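Open day at the Gridach repair hall, September 16, 2023

I went for the computer benches and stayed until closing. Gridach opens its hall to visitors twice a year, the other time being February, and entry was free.
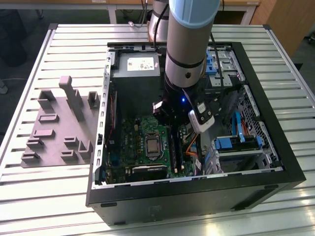

Theda Sperling

The desktops lie on their sides with the covers off, so you get a good look at the power supply, the processor and the memory without bending down. The tables are slatted aluminum and very solid.

Small parts have a board of their own — gray, with holders set in a row. 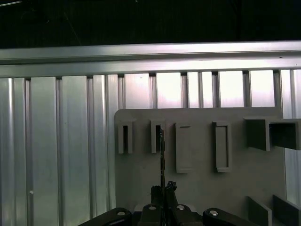
Upright slot holders on the parts board

Shahzad Yousafzai showed our group the inside of a Dell tower. He started with the cables, then the drive bays. 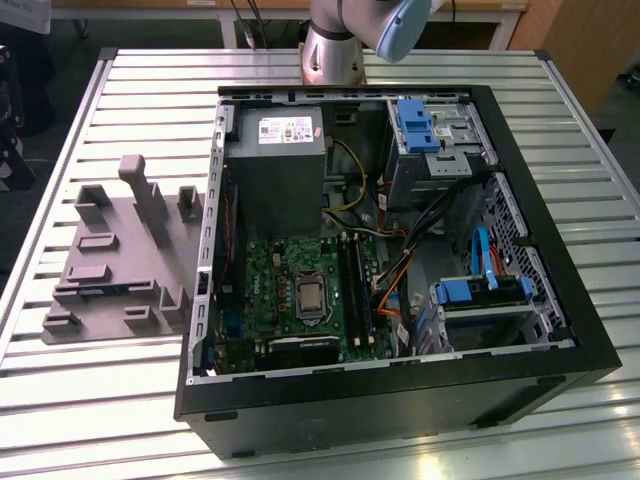
He also said that old office machines are usually worth a memory upgrade before anything else. I have 2 at home and took notes. Questions ran long, mostly on power supplies. 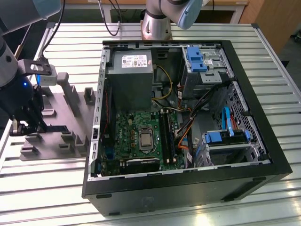

Open tower with blue drive caddy, lower right

Coffee was in the Koncombe building next door. Parking is on the street, 100 yards down.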